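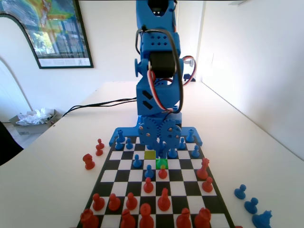
So-yul Kwak wrote:
I'd be careful about calling it a rota, for a start. We had a hospitality rota at our last church and within a year it was the same four households doing everything and feeling cross about it. If you want people to have newcomers round for Sunday lunch, I think you have to ask them face to face, and you have to ask the quiet ones too.

3 replies · 11 likes

Po-yen Yip wrote:
Thank you, So-yul, I take the point about the word, and I'm happy to call it something else! For anyone who missed my first message on Wednesday, what I'm hoping for is that from September every visitor at the Menmont morning service is offered a meal in somebody's home that same day. Soup and bread would do. We get a fair number of students and young families passing through, and at the moment they have a coffee, a nice chat with whoever is on the door, and then they go back to a flat where they don't know a soul. I remember that feeling very well from when I first moved here, and it was a pot of lentil stew at Greta House that made me come back the second week.

5 replies · 20 likes

Kwok-wai Kwok wrote:
Lovely idea and we're in, any week except the first of the month when my mother comes. But can I gently disagree with "every visitor"? Some people slip in at the back precisely so that they can slip out again, and I was one of them for the best part of a winter. If someone had pressed lunch on me in week one I would have run a mile. Offer it, yes, put it in the notices, have a friendly person by the bookstall who knows which home is open that day, and then leave people be.

Yi-chun Ho wrote:
Kwok-wai, I see that, but a line in the notices isn't an invitation, is it? I sat through months of "do speak to a member of the welcome team" and never once did, as I couldn't have told you who they were. Somebody has to walk across the room. You can ask kindly and take no for an answer just as kindly.

2 replies · 9 likes

Cheuk-hei Tang wrote:
May I bring up money, and I'm sorry to be dull about it. We have £185 left in the welcome fund. When we did the harvest supper it cost us £149, and that was with the potatoes given. Feeding people every week is lovely for those who can manage it, but there are families at Menmont who would dearly like to host and would be stretched by three extra plates. I'd rather we put the fund quietly towards their shopping than spent it on printed cards and a banner, which I gather has been suggested.

Po-yen Yip wrote:
The banner was me, and I withdraw the banner :) Yes to helping with shopping. Could it go through you, Cheuk-hei, so that people only have to mention it to one person?

Cheuk-hei Tang wrote:
Gladly. A text is fine, and I shan't be asking for receipts.

1 reply · 14 likes

So-yul Kwak wrote:
I'm warming to this. My one remaining worry is about children, and about people opening their homes to someone they met an hour ago – I don't want to be gloomy, but the folk over at Au pair up two households for each lunch and I think that's wise. It's easier on the cook as well, and the conversation doesn't dry up over pudding.

Yi-chun Ho wrote:
Two households sounds right to me. I can do the second Sunday with whoever would like to join us on Brirna Road. We can seat eight if nobody minds the piano stool. No nuts in our house, please, if you're bringing something.

Kwok-wai Kwok wrote:
We'll come in with you for that one, Yi-chun, and I'll bring a crumble. I still say let the shy ones be shy, mind.

4 replies · 17 likes

Po-yen Yip wrote:
Noted, and I'll be gentle with them, I promise. So that's the second Sunday covered, and I'll take the first myself. Third and fourth are still open, so do message me if you could manage either, even just as the second household.

Share · 20 comments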